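Home | Guides | Downloads | Spares | Contact

Filed under: Set-up guides > Water softeners

Section 3: Setting the valve and running the first regeneration

Right, by now you should have your Skalow softener plumbed in, the bypass still closed off and the drain hose clipped down. If you haven't got that far, go back to Section 2, because nothing on this page will make sense with the hose flapping about. I wrote the first version of this in September, after fitting my own, and tidied it up in October 2018 once I'd done my sister's as well (hers is in a cupboard you can barely get an arm into, so I learned a few things!).

You'll need a jug, a torch, an old towel and your hardness test strips. The Vateck strips in the box are fine.

1. Test the water at the kitchen cold tap. Let it run for a minute first, then dip the strip and wait for the colour to settle. Write the number down somewhere you'll find it again. I put mine on the inside of the cabinet lid in pencil.

2. Pour a jug or two of water into the salt cabinet, enough to cover the plastic grid at the bottom. You only do this once. After that the valve looks after its own water.

3. Add the salt. Tablets only, please, and one bag to begin with. It's tempting to fill it to the brim and forget about it, but a half-full cabinet is much easier to sort out if you have to fish something out of it.

Caution: don't use table salt or dishwasher salt. It packs into a hard lump and you'll be chipping at it with a broom handle.

4. Plug in the transformer. The display flashes for a bit and then shows the time. Hold SET until the hours blink, change them with the arrows, and press SET again to save.

5. Press MENU until you get to H, and put in the number from your test strip. If you're between two readings, go for the higher one.

6. Press MENU again for the regeneration time. It comes set to 3 in the morning and I'd leave it there. It does gurgle, so if the softener backs onto a bedroom you might like to move it.

7. Open the inlet valve a quarter turn and stop. You'll hear air hissing out through the drain. Let it finish, and only then open the valve the rest of the way.

Note: the Serrano valve head (the one with the grey dial) has no H setting. You turn the dial to a capacity in litres instead. For a small house I started at 2,000 and haven't touched it.

8. Hold REGEN for ten seconds to start the first cycle by hand. It can take up to two hours. Go and have a look at the drain every so often, and keep the towel handy.

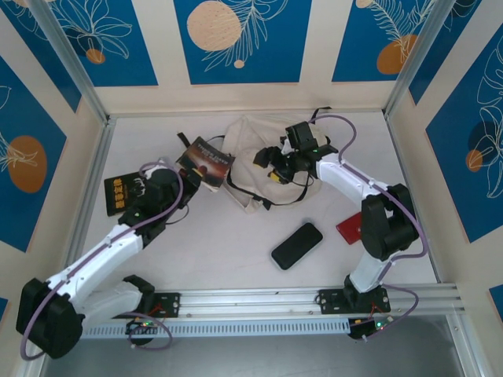
How often should I top up the salt?
Whenever you can see water above the tablets. For us that works out at a bag every 7 weeks, a bit sooner if we've had people staying.

9. When the display goes back to the time, close the bypass and run the kitchen cold tap until the water loses its cloudiness. Mine looked like weak milk to begin with, which was only air.

10. Test again with a fresh strip. If it still reads hard, check the bypass first. I've left mine half open twice.

Caution: keep one tap on the unsoftened supply for drinking. The Trestesari three-way tap does this neatly, and fitting it is covered in Section 4.

< Section 2: Plumbing in | Section 4: Drinking water tap >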